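O robô que arruma a caixa misturada
Explicado para crianças dos 8 aos 12 anos

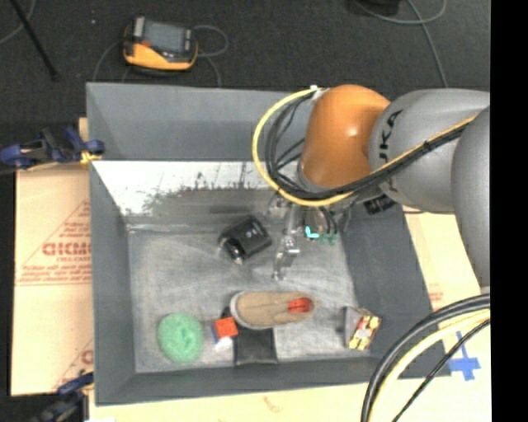
O braço do robô trabalha dentro da caixa cinzenta. Consegues encontrar o sapato e o cubo?

Em casa, tu metes a mão numa caixa de brinquedos e tiras o que queres. Parece fácil, mas a tua mão e os teus olhos fazem muito trabalho juntos. Para um robô, esta tarefa é das mais difíceis. Na nossa página de março falámos de robôs que aspiram o chão. Hoje falamos do Rister, um conjunto que a empresa Brestetti vende a armazéns e a escolas técnicas.

O que vem no conjunto?
O Rister não traz o braço, porque o cliente já deve ter um. Traz a garra, os cabos e um programa de computador chamado Gridton. A garra é a «mão» do robô e tem dedos de metal. O programa é a parte que decide onde a mão deve ir. O conjunto custa 3890 euros. É muito dinheiro para uma família, mas para um armazém é um preço normal.

Porque é difícil?
Pensa num sapato. É mole em alguns lugares e duro em outros, e tem um buraco grande. Um cubo tem lados planos, e uma coisa redonda pode rolar. O robô precisa de escolher um ponto bom para agarrar cada objeto — e este ponto muda quando o objeto está deitado de outra maneira. Se uma coisa está por cima de outra, ele tem também de escolher qual tira primeiro.

E funciona bem?
Experimentámos o Rister durante 14 dias. No primeiro teste pedimos 70 tentativas, e a garra falhou em 24. As caixas de cartão foram as mais fáceis. Com as bolsas moles, os dedos muitas vezes fechavam no ar. O robô também é lento: tu ganhas-lhe sem correr!

Gostámos do manual, que tem desenhos claros, e gostámos menos dos cabos, que pedem muita paciência na montagem.

Palavras novas
Garra: a parte do robô que agarra as coisas.
Comando: o aparelho com ecrã que uma pessoa usa para dar ordens ao braço.
Articulação: o lugar onde o braço dobra, como o teu cotovelo.

Texto de Ifigeneia Psarras, 25 de julho de 2020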